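Kurthorpe Automation Forum
Board: Faults and Safety Reports
Topic: Arm resumed motion after protective stop was cleared

C_Kingi_Kurthorpe
Original poster

I am submitting this report on behalf of the handling laboratory at Kurthorpe. In November, one of our tabletop arms resumed its previous motion as soon as a protective stop was cleared. The operator had not pressed the start control. The arm traveled over 42 centimeters before the emergency stop was used. There was no contact and no injury.

The task was a simple transfer of a small object to a plate. The program runs under the Leite cell controller, with the Trisura safety module fitted. The fault occurred on 3 of 9 attempts once we began testing for it. We have suspended unattended operation until the cause is known.

The work area is laid out as follows.
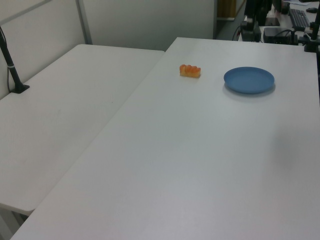 Transfer task: orange object and blue plate on the main table, arm at the far end.

The operator's position during a run is at the near end of the main table. The emergency stop is within reach of that position. I would welcome reports from any site using the same controller and module.

Carleen Kingi

mutby_controls
Member

Please check whether the motion queue is emptied when the protective stop is triggered. At Mutby we found that the controller kept the last target and treated the cleared stop as permission to continue. We now delete the queue on every stop and require a separate start command. The fault has not returned.

G_Hervieu
Moderator

I do not agree that this should be handled in the queue alone. A program change may hide the symptom while the restart input remains wired incorrectly. Clearing a stop and starting motion must be two separate actions, and the safety circuit should enforce this regardless of what the program does.

The original poster should confirm whether the reset and start inputs share a terminal.

Ginette Hervieu

mutby_controls
Member

Our inputs were on separate terminals and we still saw the fault. I accept that the wiring should be inspected first, but the queue should not be ruled out.

C_Kingi_Kurthorpe
Original poster

Thank you both. The inspection was completed this morning. Reset and start were joined by a jumper at the module — it does not appear on our drawing. The jumper has been removed, and the drawing is being checked against the cabinet.

We have also adopted the queue change described by mutby_controls. The arm will remain at reduced speed, with an operator present, until the stop test has been repeated.

G_Hervieu
Moderator

Noted. Please record the two changes separately and test each one with the other disabled, with the area clear of personnel. This topic will stay open until the results are posted.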